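8 min read
June, by R. Chevalier

4. What people did when the animal came to the door

I should say at the start of this section that I went in expecting the wrong thing. I'd read a lot of the local news pieces (you know the sort, moose in the paddling pool, stag in the car park) and I assumed most people who met a large animal at home would do something daft and brave. So when I sat down with the reports from Skiltport I had a column ready in my spreadsheet headed "went outside", and I thought it would be the busy one.

It was nearly empty! The reports cover over 400 encounters between households and moose in and near the town, and what most people wrote down was some version of "stood in the kitchen and waited". A good number of them made tea. One person finished the ironing, and told us so at length, and I have kept that report pinned above my desk ever since.

4.1 Dogs change things

Where there was a dog in the house, though, the reports read quite differently. People with dogs opened doors. They leaned out of windows and shouted, they banged saucepans, and a few ran straight out in their socks to grab a collar. I don't think these are braver people. My reading is that the dog had usually got out first, and the owner was halfway across the lawn before they'd had time to think about the moose at all. Several said as much in the free text box, often sounding a bit shaken.

We coded each report for who moved first, the person, the dog or the moose, and I'll admit that this was a pain. People don't tell a story in order when they've had a fright. Stikov and I coded the whole lot separately and then argued over the ones where we disagreed, mostly about whether barking through a letterbox counts as moving. (We settled on no. I still think it should.)

4.2 Doorbells, and what they miss

Milley had the good idea of setting the written reports beside the doorbell recordings, where the household had one and was happy to share it. I'd hoped this would tell us how far off people were when they guessed at distances. It did help a little, but a doorbell looks at a path and a gate, and moose in Skiltport seem to prefer the side of the house, where the apple trees are. What you mostly get is a person in a dressing gown looking hard at something to the left. 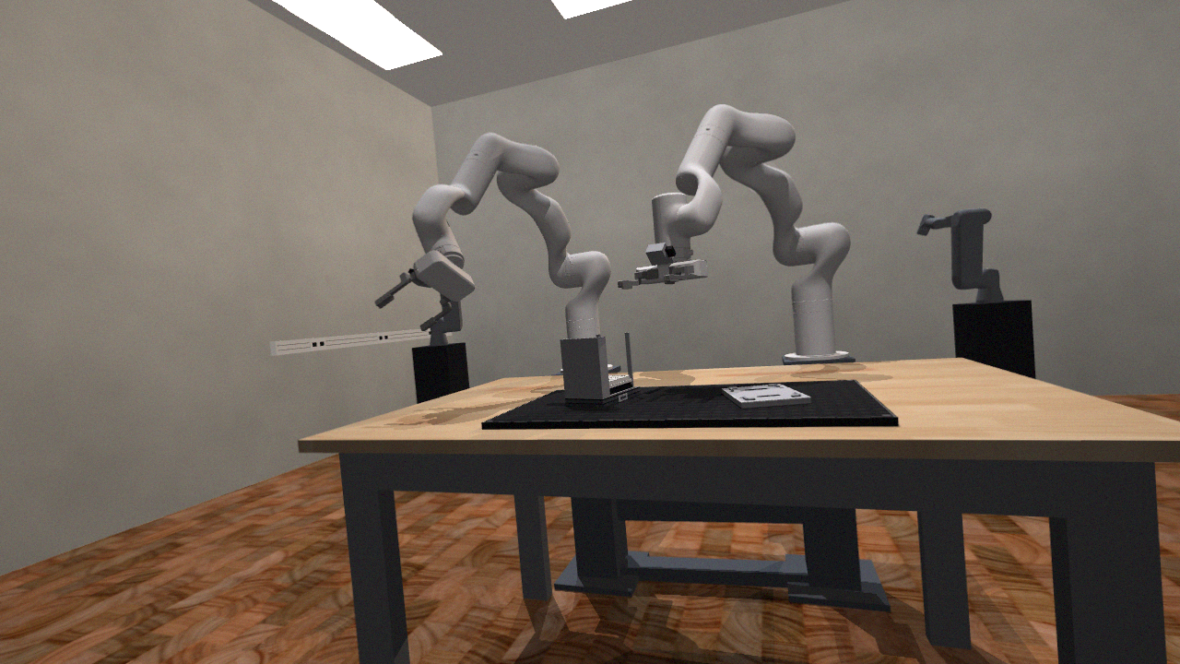
Figure 2.

Still, the sound was worth having. You can hear how long someone shouts for, and whether they carry on after the door has shut, and that turned out to match the written accounts far better than the distances did. People are hopeless at metres. They are pretty good at remembering what they yelled, even when they'd rather not have it written down, and I've left the actual words out of the paper for that reason.

I did wonder whether the recordings had pulled our sample towards the newer houses on the harbour side. They probably have, a bit. The older streets uphill have more fruit trees and fewer gadgets, and they also have more moose, so if anything I'd expect the written reports to be the better guide up there. I come back to this in the next section.

4.3 A word on the second visit

The last thing I want to raise is the households who were visited twice. Their second reports are much shorter. The first time, we'd get a full page with the weather and the neighbour's opinion. The second time it was "moose again, ate the hedge". Dogs were kept in more often too, and there was hardly any saucepan banging. It's tempting to call that learning, and maybe it is, but we only have those people's word for it and they may just have got bored of our form. I'd want to knock on some doors and ask before claiming more than that.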